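Can a machine do my chores yet? Your questions, answered

I get more mail about household robots than about anything else I write, so I've pulled the most common questions onto one page.
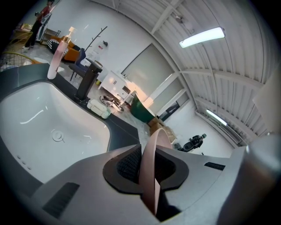

I'll add to it when I have something new to say, which usually means I've been to see another machine and come home with opinions.

So, can a robot clean my bathroom?

Parts of it, slowly, on a good day. Wiping a flat countertop is pretty well solved. A basin is harder than it sounds, what with the curved corners, the drain, the underside of a faucet and those little overflow holes where the gunk lives. I watched a machine called Ava clean one sink in 19 minutes (I do mine in two, badly). It did a lovely job on the bottom and never touched the back of the faucet.

Why is a sink so hard when robots can build cars?

Because the car shows up in the same spot every time! Your soap dispenser doesn't. You put it down wherever your hand happened to be, and the machine has to find it, work out that it's a soap dispenser, pick it up without squirting itself, clean underneath and put it back. Shiny things make it worse. Glossy white ceramic and chrome throw reflections all over the place, and frosted or see-through plastic can be nearly as bad.

How do they learn this stuff?

Mostly by being shown, over and over. A person does the chore with a gripper in hand that has a camera on it, and the recordings go into training. Genus, one of the outfits I follow, told me they collected 837 runs of moving a bottle off a counter and back before they were happy with it. I asked if they were happy with it now and got a long pause.

Does it matter where the practice happens?

A lot, I think. If every run takes place in one tidy kitchen, you get a machine that's great in one tidy kitchen. I'm much more impressed by practice in big, messy spaces with odd furniture, boxes stacked up, cables on the floor and people walking through. My own house is closer to that than I'd like.

What about stores and workshops?

Better news there. Bautista has a cart that carries stock from the back room to the floor, and the staff I talked to had stopped noticing it, so I count that as a win. Dusting a display bathroom is still a person's job, as is flattening cardboard boxes. I keep asking about the boxes. Everybody promises me boxes by January and then it's some other January.

Can one scrub a tub?

Not one I'd pay for. Zirner has an arm that will scrub the flat part of a tub if you clamp the arm to the rim first, and by the time I'd clamped it I could've been done. A freestanding tub is worse again — there's an outside to clean too, and a strip of floor behind it that even I can barely get a rag into.

What would it cost me?

For the full chore-doing kind, I can't give you a price I trust. A decent robot vacuum ran me $600 and it's earned its keep. A squeegee, a stiff brush and a good spray came in under $50 and still beat everything else on this page.

Should I wait for one?

No, clean your bathroom. If you've got a machine at home that does a real chore without you hovering over it, though, write and tell me which one and how long it takes. I'm especially after anyone who has had luck with faucets.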